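Can a robot run the cake counter yet?

April 21, 2026

Fatos Kos has spent most of his working life near food counters. He started behind one in Olmont, later fitted them out for small bakeries, and now works at Varkar, where his team is trying to get a two-armed robot to do the dull parts of the job. We met at the workshop in Bretholm, where the talk was mostly of doughnuts.
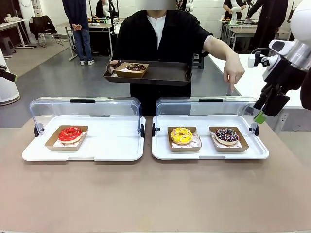
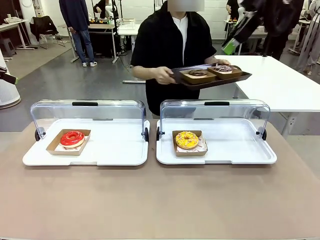
Doughnuts in open paper-lined boxes, with the covers of both display trays raised.

"People ask me when it will replace the staff," Kos says. "I tell them to watch it try to pick up one box."

The box is the hard part, he explains. It is shallow and light, and it gives when it is squeezed. If the fingers close too far the side folds and the glaze ends up on the paper. A new starter learns this in a morning. His team worked on it from September until after the new year.

Clear covers cause trouble as well. "A camera looks straight through them, or it sees a reflection and believes that. You and I know there is a lid there because there's always a lid there."

I asked what the machine can do without help. Kos was careful. On a good day, he said, it can move a box from a serving tray to the display and shut the cover. In the last long test it was given 40 boxes and needed a person to step in 6 times. Some of those were small things, such as a box put down crooked. One was a doughnut on the floor.

"Six is too many for a shop. If I had an assistant who called me over that often, I'd be doing the work myself."

Speed is the other complaint. Duangkaew, a small café chain that has been following the project, wanted a tray filled before the morning queue. The robot takes four minutes over a job that its staff do while talking to a customer.

Household chores, in his view, are further off. A counter stays the same from one day to the next, and a kitchen at home does not. "My own kitchen has three drawers that stick. I wouldn't know where to begin."

He does expect to see robots in shops, doing the closing-up first: emptying displays, wiping down, stacking trays. There is no queue at that hour and it matters less if the thing is slow.

Would he buy one himself, if he still had a counter?

"Not this year," he said. "Ask me again when it can tie up the bin bags."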